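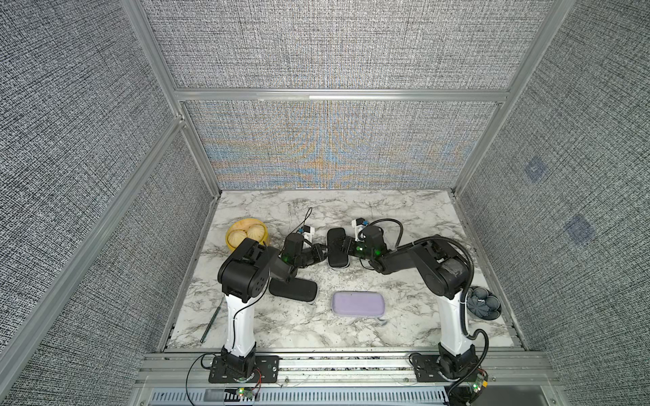
Two robot arms, grippers meeting near the back

Home News Tenders FAQ Contact

October - Na-rae Do

Zimthorpe bus depot tender: your questions

Getting a lot of the same emails so putting the answers in one place. Will add more when I get a minute.

What was the tender for?
Rebuilding the depot on Umley Road. Put out by the town council, one lot, sealed bids.

Who won?
Kusmont Works. Price was 660 thousand. The next bid came in at 900 thousand, the other one was thrown out on paperwork.

So the cheapest won. What's the problem?
The 900 bid came from a firm whose only director used to keep the books at Kusmont. Same postal address untill the spring. Council rules say linked bidders must declare it. No declaration in the file we were shown.
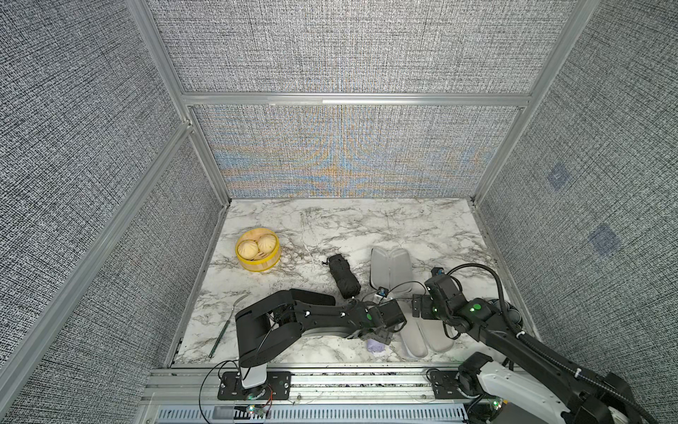 Steamed buns in a yellow basket

Is that illegal?
Don't know yet. Could be sloppy, could be worse. We haven't said anyone took money and we're not saying it now.

Where did you get the papers?
Records request. 433 pages, quite a few blacked out. Bid scoring sheets are in there, minutes of the award meeting are not. Asked again - no reply so far.

What does the council say?
Ye-seo Ok, who runs purchasing, told us the checks were "done in the normal way". We asked what the normal way is. Still waiting.
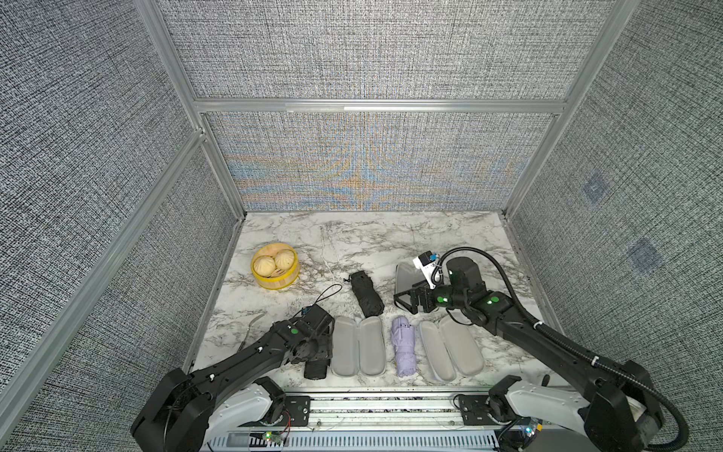 Folded umbrella and a steamer basket on the table

Has any money been paid?
First stage payment, yes. Amount is blacked out. Second one is due when the roof goes on.

Can the contract be cancelled?
In theory. The council would have to show the rules were broken and Kusmont could then go to court over it. Slow and not cheap.

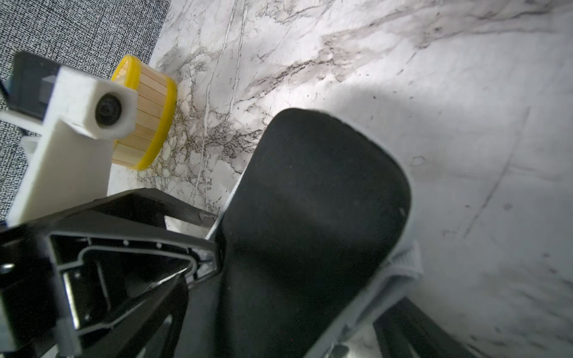

Close-up, black gripper finger

Can I see the file myself?
Yes. Ask at the front desk for the depot file, bring ID. Open from 10. They charge for copies but its free to read.

I used to work for one of the bidders, can I talk to you?
Please do. Contact page, ask for me. Say if you don't want your name used - we won't use it.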